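News from the Cillorley seed swap

Well, we did it! The spring swap went ahead in the old school hall, and I came home with far more beans than I have poles for (again). Armelle Langlois brought her purple climbing ones from Widisville and they were gone before I'd hung up my coat. I did get 2 packets of her winter lettuce, though, so I'm not sulking.

Cledwyn Edwards talked about saving tomato seed, and I've now got three jars fermenting on the kitchen windowsill. They smell awful!
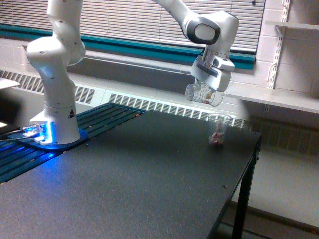 Page last changed: 27/03/2019

If you missed out on squash, drop me a note, as I still have seven kinds in the biscuit tin. Label your envelopes this time, please, with the variety and the year you saved it.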